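Have you ever finished a roll of paper towel and looked through the tube like a telescope? Of course you have! But have you ever looked closely at the tube itself?

## The secret is in the stripe

Find an empty cardboard tube and turn it slowly in your fingers. See the thin line that winds around and around it, like the stripe on a candy cane? That line is called a **seam**, and it's your best clue to how the tube was made.

A tube like this starts out as long, flat ribbons of paper. A machine wraps the ribbons on a slant around a smooth metal rod called a **mandrel**. Glue goes between the layers, and a moving belt hugs them tight. The tube slides along the rod, growing longer and longer, until a blade chops it to size. Then another one comes right behind it!

The Ruddock tube mill in Lekstead has a machine that can turn out 3410 tubes in a single morning. Some are short and skinny, for kitchen wrap. Some are so wide you could fit your whole head inside (please don't, it's very hard to get out).

## Why is a tube so strong?

One sheet of paper is floppy. Try to stand it on its edge and down it goes. Roll that same sheet into a tube, though, and it stands up all by itself!

The round shape is what does it. When you push down on the top, the push spreads out all the way around the wall. There are no corners and no flat sides, so no one spot has to do all the work.
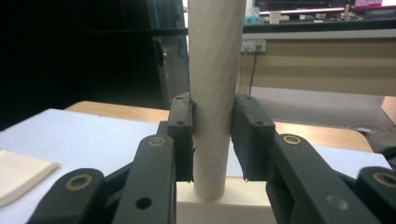
*A tall cardboard tube standing on end. Can you find the faint seam winding around it?*

Squeezing from the sides is different. Pinch a thin tube in the middle and it can go flat. Thick tubes have more layers of paper, so they're much harder to squash.

## Try it yourself: the tube table

You will need:

- 7 short cardboard tubes, all the same height
- a thin, flat book
- a pile of small books or magazines

1. Stand the tubes on the floor, close together.
2. Lay the flat book on top.
3. Add your small books one at a time. Keep your toes out of the way!
4. Write down how many the tubes can hold.

A class at Urell School got to 11 books before anything wobbled. Now take away one tube and try again. What changes?

## Words to know

**Mandrel:** the rod a tube is wrapped around.

**Seam:** the line where two edges meet.

**Spiral:** a line that keeps winding around. (Scientists call the kind on a tube a *helix*. Great word!)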